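Prellar pauses home laundry robot trial after grip fault

5 September 2020

Prellar has stopped a trial of its home laundry robot after a fault in the software that tells the gripper when to let go. The company says no one was hurt. It also says the fault was minor, a word that appears four times in a two-page notice and is never defined.

The trial was being run out of Briltstead, with the machines working in ordinary rooms on ordinary clothes. According to the notice, the gripper would sometimes close on a garment, finish its move and then fail to register that it was holding anything. With nothing in its grasp as far as the software was concerned, it went back for another try -- still holding the first piece. In most cases the item was dropped. In a smaller number the arm kept pulling against cloth that was caught on something else.

Prellar counts 277 completed pick-ups before the pause, against a target of 1,000. It lists 20 as "irregular". Readers are left to work out whether the 20 sit inside the 277 or on top of it, and a request for the raw log was met with a copy of the same notice.

The task itself is about as plain as housework gets. A piece of clothing is left on a padded seat, and the machine has to reach it, close two fingers on it and lift. 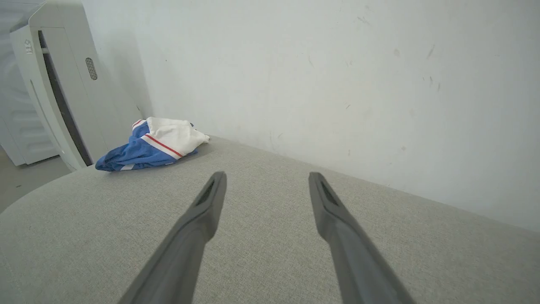
What the company says

Prellar puts the trouble down to soft goods. Hard objects push back when they are squeezed, and the force reading jumps. A bunched-up sports top or a sock gives way, and the reading creeps up slowly enough that the software can take it for noise. The company says an update will fix this by having the gripper check its own finger spacing as well as the force.

That sounds reasonable. It also sounds like something that might have been looked at before the machines were sent to people's homes to handle laundry. Cloth being soft is not a late discovery, and Prellar's own sales material from last October promised a "fabric-first" gripper.

Stultach, the firm that supplies the force sensors, has a different view of who should be embarrassed. In a short statement it said the parts were working within their stated range and that the threshold for a "held" signal was set by the customer. Prellar has not disputed this. It has not agreed with it either, and both firms now say they are "working closely together", a phrase that usually means the lawyers have been copied in.

What was left out

The notice is thinnest where households will want the most detail. It says the arm stops when it meets too much resistance, but gives no figure for how much is too much. It says an emergency stop was within reach at all times. Whose reach, it doesn't say, and one household told us the button was behind the machine's base and could only be got at by leaning past the arm.

There is also the matter of timing. The first irregular pick-up was logged well before the pause, and the trial carried on. Prellar calls this "continued monitoring". A plainer reading is that the company knew the gripper was losing track of what it held and hoped the numbers would come good.

Work on the update is being done on the same sort of small pieces that gave the trouble, with the fingers brought in at a low angle to the cloth. 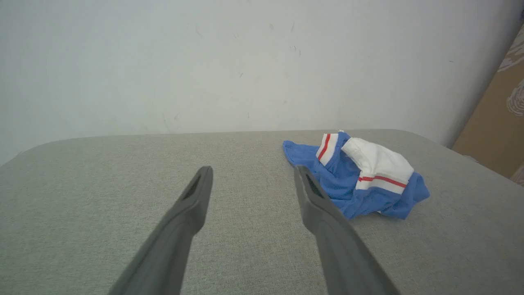

Is the robot safe to have switched on at home?

Prellar has told trial households to keep theirs off at the wall until the update has been installed and checked in person by a technician.

A review by the testing firm Radonjić has been ordered, and Prellar says the findings will be shared. It would not say whether that means published in full or boiled down to a page of bullet points and sent to the households alone. Radonjić confirmed it had been engaged and declined to go further.

The wider rollout, planned for 300 homes, is still on the company's website with no change to the schedule. Asked how that squares with a trial that stopped well short of its target, Prellar said the schedule was "under active consideration". Deposits are still being taken. The refund terms, for anyone thinking of paying one, allow a cancellation for a delay but make no mention of a fault.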